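Scuffs and smudges on a metal bin, how do I get them off?

Posted in Cleaning & Care by Flillelance

I have a big gray metal bin with sloping sides that holds odds and ends like the dish brush and the slotted turner.

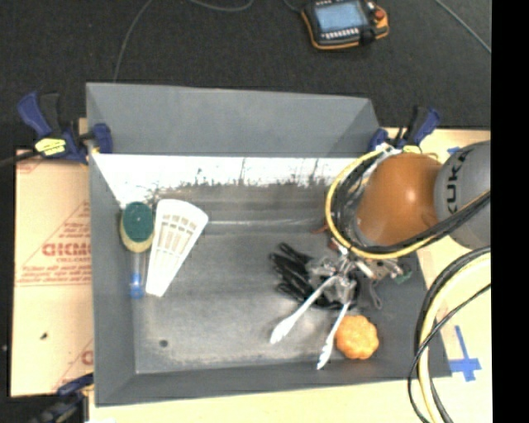 I'd like to start using it for clean kitchen stuff, so I want it looking decent first. I've washed it with dish soap and hot water 4 times now. The grease is gone but the dark scuffs on the walls stay put, and so do the thin streaks running down. I don't know what metal it is and there's no label. Is there something stronger that won't make the scratches worse? I have sandpaper in the garage, 625 grit I think, but I'm nervous about it.

Ostora
Leave the sandpaper alone for now. Mix baking soda with a little water until it's a paste, rub it on with a soft cloth and let it sit a few minutes. Wipe in one direction — up and down on the walls — and rinse well. Dry it right away or you'll get new streaks from the water. Mine took 2 rounds. Scratches won't come out this way, only marks sitting on top.

Clarnthorpe
just use steel wool, works on everything

Majumder
I would not use steel wool before you know what the metal is. It can leave little bits behind that rust. Try a magnet on it, and if it doesn't stick it could be aluminum, so skip oven cleaner too. If you do end up sanding, 625 isn't a grit I've seen in stores, so check the back of the sheet. I'd want 1000 or finer, used wet, and I'd try it on the underside first.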